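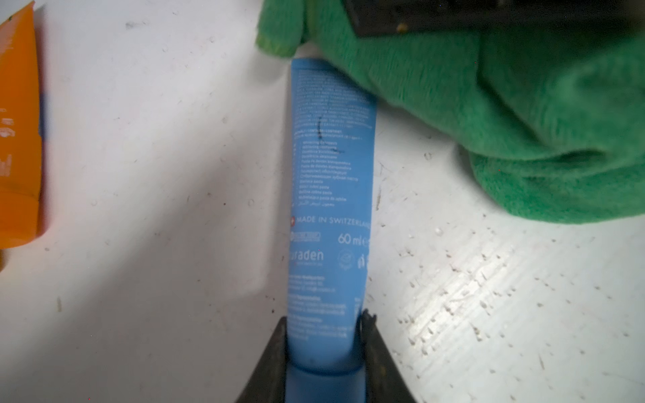
4. Building the arm in a shared workshop

4.1 Setting and hardware

We built the arm over one winter at Akberg, a shared workshop with good light until mid-afternoon and a drill press that everybody wants at the same time. I did most of the mechanical work and Nazmiye Bozkurt wrote the control code, usually from home, which meant I got very good at describing strange noises over the phone. The joints come from an old Prerkmont kit we bought secondhand, and the base is bolted to a plate we cut ourselves (badly, then again less badly).

The gripper went through more versions than the rest of the arm put together. Our first fingers were printed and bent like licorice as soon as we asked them to hold anything for long. The metal ones we settled on are stiff, and they close in parallel, but being stiff they're also rude to soft packaging. A squeeze tube is a good test of that. It has a hard cap at one end and a body that gives way wherever you press it, so a grasp that works on the cap may do something quite different two inches higher up.

4.2 The tube task

The task itself is easy to say out loud: pick up one tube, move it, set it down next to the others, and let go without dragging the neighbors along. We wrote it up as the Ots task in our notes and the name stuck. Early on we tried it with the tubes spread far apart and got a bit smug! Then we pushed them together and the arm started having real trouble.

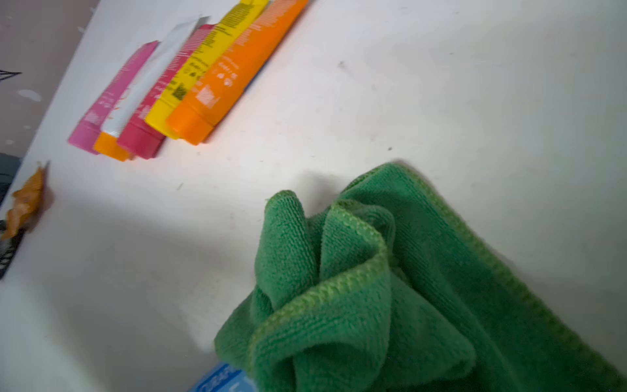
Figure 4. Squeeze tubes in a row on the worktable, with a green microfiber cloth to the right.

Spacing matters more in this task than color or print, at least for our arm. Each finger needs room to come down beside the thing it's closing on, and a tight row leaves very little of that. In Figure 4 the tubes lie side by side with their caps all pointing the same way, and a layout like that really only gives you a decent approach from one end of the row or from above the caps. Nazmiye's planner prefers the caps. I argued for starting at the end of the row and working inward, and we went back and forth on it through most of April before letting the planner choose for itself from the camera view.

4.3 What we changed along the way

We logged roughly 4,000 grasp attempts over the whole build, counting the silly ones. After the first big batch we made 2 changes worth reporting. The closing force now ramps up slowly, so the fingers meet the cap gently before they squeeze, and the wrist camera takes a second look just before contact. The second look costs time – you can feel the arm thinking – but it let us drop a whole page of hand-tuned offsets that I was the only person able to read.

Emlyn Skyrme, who runs a similar arm in his garage in Clirkunthorpe, rebuilt our gripper from the drawings and sent back 14 corrections, most of them about screw lengths. They're all folded into the parts list in the appendix. His version still uses a wider finger than ours, and we haven't yet compared the two on the same set of tubes.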